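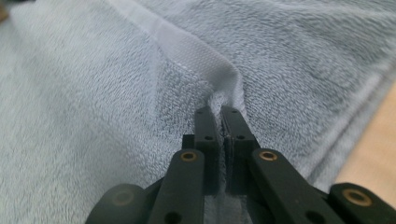

Figure 9.1 Terry toweling with a woven hem band.

Search this book

8 min read

Chapter 9
Loyalty Cards and What They Claim to Prove

Walk into any chain store in November and someone at the register will ask whether you have the app. Say yes and you get points. Say no and you get a short speech. Retailers tell their investors that people in the program spend more than people outside it, and they say this as though the program caused the spending.

It may have. It may also be that people who already shopped there a lot were the ones who bothered to sign up. This chapter is mostly concerned with telling those two stories apart, and with how often stores don't try.

Take Kerkard, a home goods chain with 50 branches. Its first card gave members 15 percent off one item a month. Head office compared members with everyone else, found that members spent far more, and called the card a success. Ashraful Chowdhury, then a junior analyst there, asked what the same members had been spending before they joined. The answer was nearly as much. Once the discounts were taken off, the Orside branch was making less on its regulars than it had the year before.

The card was kept. Too much had been said in its favor by then, and the firm that ran it, Foteck, had a contract with time left on it.

You will meet softer claims too. A card is said to build "connection" — a word that should make you reach for a pencil and ask how it was measured. Often the measure is how many people opened an email on Monday morning.

Section 9.1 looks at where the points come from and who pays for them. Section 9.2 sets out a fair test, using the Agbenyega shoe stores, which held the card back from some towns and offered it in others. The result was smaller than the owners hoped. Before reading on, write down one loyalty program you belong to and what you would have bought without it.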